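About Us

Plindbridge is a language school above the old Ronham bakery, and we teach Portuguese and Spanish to grown-ups. That's the short version! The longer one starts with Matilde Cardoso and four neighbors who wanted to talk to their in-laws at Christmas without a phone in one hand.

Matilde taught them in her dining room for one winter. By spring the group had outgrown her chairs, and she went looking for a room with a door that closed. Socorro Villca came in with the Spanish classes soon after, and the two of them have shared a desk (and a kettle) ever since.

We teach with talk first. You'll be speaking in the opening ten minutes of your first class, badly and happily, and the grammar comes along once you have something you want to say with it. A lot of our beginners' vocabulary is homely stuff: the kitchen, the bus, the bedroom, what you'd shout up the stairs. Portuguese has a lovely word for the little table by the bed, mesa de cabeceira, and Spanish has several, depending on who raised you. Socorro says velador, and will happily tell you why over a cup of tea.
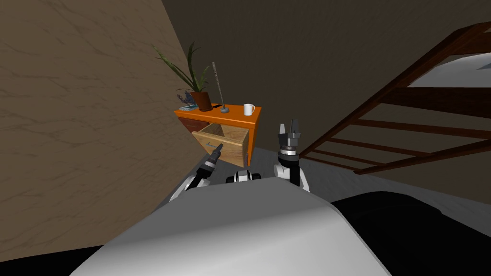
Classes are small, with a teacher who knows your name and remembers that you have a sister in Porto. Leonor Esteves takes the Portuguese beginners and the Thursday-night-brain crowd, as she calls anyone who comes straight from work. Celeste Gouveia runs the conversation groups, where the only rule is that you finish your sentence even if it takes a while. Deolinda Ramalho looks after the front desk, the library shelf and enrollment, and she's the voice you'll hear if you call.

In April 2018 we moved up to the second floor, and what a difference it made – two proper classrooms, big windows, and a reading corner where people linger long after class. We now have 175 students over the year, from a retired bus driver to a pair of cousins who are learning one language each and plan to swap. 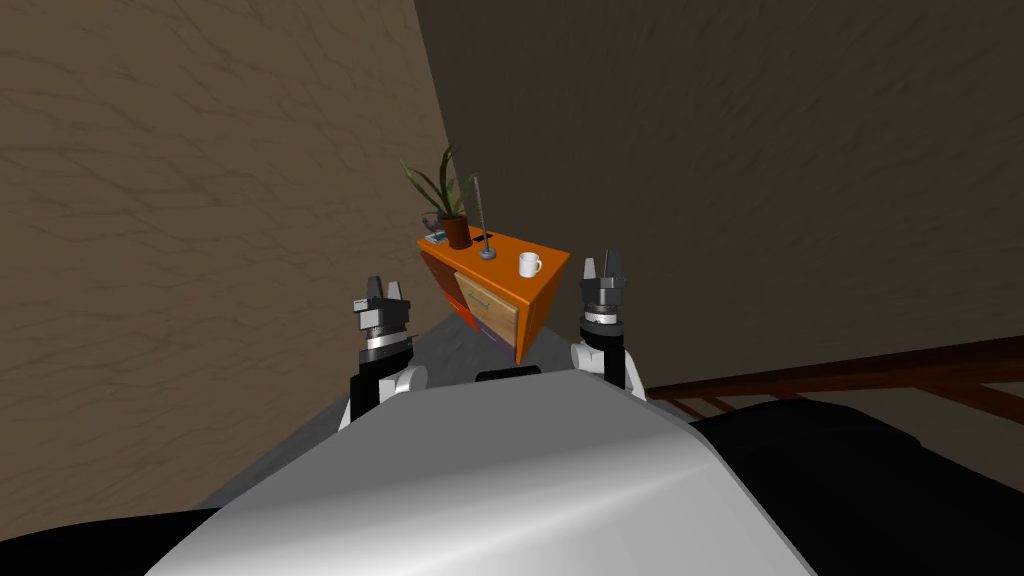
The library shelf deserves its own paragraph. It holds 52 novels, a heap of cookbooks and more detective stories than we can explain. Borrow what you like and write your name in the blue notebook. If you loved a book, put a note inside the cover for the next reader. Some of those notes have turned into whole arguments, in very good Portuguese.

We also run the Durnelance evenings, named after the street we're on. Somebody brings a song, a poem or a recipe, and we spend the evening pulling it apart and putting it back together. Students from every level come, and so do their friends. Beginners are really welcome – you'll catch more than you expect, and someone will always whisper the rest.

If you'd like to try us out, come and sit in on a class. There's no test at the door and no homework beforehand. Tell Deolinda which language you're after and how much you already know (nothing is a fine answer), and she'll find you a chair in the right room.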